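分类:餐饮经营 / 观点

菜单短一点,店会活得更有劲

我一直想写写菜单这件事,拖到十二月,店里刚忙完一轮聚餐季的订位,总算坐下来了。 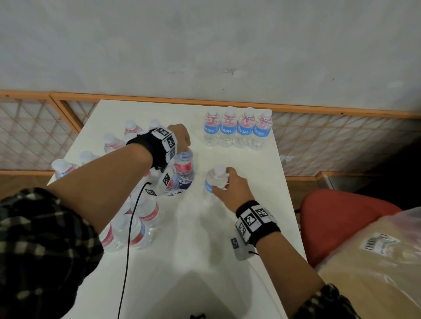

一、先从一本厚菜单讲起

几年前我接手Karkgate的时候,前任老板留给我一本菜单,塑封的,拿在手里像一本相册。从凉拌木耳到奶油意面,从砂锅粥到炸鸡翅,样样都有。我当时还挺得意,觉得客人来了总能找到想吃的。结果呢,客人翻到最后一页,抬头问服务员:“你们家什么好吃?”

这句话我听了整整一个夏天,后来才听懂。客人花力气出门、找停车位、等座,坐下来以后还要做一份阅读理解,谁都会累。他想让我们替他拿个主意。

于是我开始砍菜。第一刀最难,砍的是一道糖醋里脊,厨房的老师傅两天没怎么跟我说话。砍到后来大家反而上瘾了,每周例会都有人主动提名!最后主菜留了13道,凉菜和点心加起来10道,印在一张纸上,正反两面。

二、短菜单最大的好处在厨房

很多同行跟我聊这个话题,张口就是“聚焦”“定位”。这些词我也用,可真正让我兴奋的是后厨的变化。冰箱打得开了,也关得上了。以前找一把香菜要挪开三个盒子,备料的小伙子下午两点就开始切,切到晚市开门还在切。现在他有空把高汤多吊一会儿,味道一下子就不一样,连隔壁卖灯具的都跑来问是不是换了厨师。

采购也松快。我们跟Baert订菜,原来的单子零零碎碎,这个半斤那个一把,送货的师傅看见我们就叹气。品类少了以后,每样的量上去了,价钱能谈,品质也能挑。番茄不够红我敢退,因为我一次要的多,人家愿意给我换。

还有新人培训。一个新来的服务员,三天就能把每道菜讲明白:用什么油,辣到什么程度,配哪种主食。她讲得有底气,客人听着就有胃口。这种底气,厚菜单给不了。

三、“会不会把客人赶走?”

会有几位。有位老客人专门来吃那道砂锅粥,听说没了,喝了杯茶就走,我到现在还惦记着他。这种损失是真的,我不想装作没有。

可是留下来的客人点得更快,桌子转得更顺,剩菜也少了。Arnout Visser在Cekholm开小馆子,他比我极端得多,晚上只卖三道主菜,卖完关灯。我去吃过一次,羊肩肉炖得筷子一碰就散,旁边一桌人吃完又加了一份带走。他跟我说,菜单写短了以后,他终于有时间站在门口跟人打招呼了。我特别羡慕这句话。

当然,不是每家店都该学他。社区里的早餐铺子,客人天天来,花样就是他们的本钱,砍得太狠会让人吃腻。宴席为主的大店也有自己的算法。我的意思是,每家店都值得把自己的菜单摊在桌上,拿支笔,从头到尾认真看一遍。

四、怎么下第一刀

我们用的是笨办法。把收银系统Jisau里一个月的点单导出来,按道数排好,贴在员工餐的墙上。有一道菜那个月卖了422份,大家都知道它红,但没想到红成这样;垫底的几道,连厨师自己都忘了怎么摆盘。

不过只看数字也会吃亏。我们有一碗酸汤面,卖得很一般,点的人却几乎都是回头客,我就留着。还有一道鸡油炒饭,毛利不高,孩子们爱吃,有了它全家人才坐得住,这也得留。数字帮我挑出可疑的,去留还是要问前厅,前厅最清楚客人吃完是什么表情。

砍下来的菜也别扔。配方记好,天冷了拿一道出来当季节菜,写在小黑板上,老客人看见会高兴得拍照。上个月我们把里脊请回来卖了一阵,老师傅亲自掌勺,那几天他哼歌的声音连前厅都听得见。

砂锅粥我也在考虑,等米的事定下来就试。

标签:菜单设计、后厨管理、小店经营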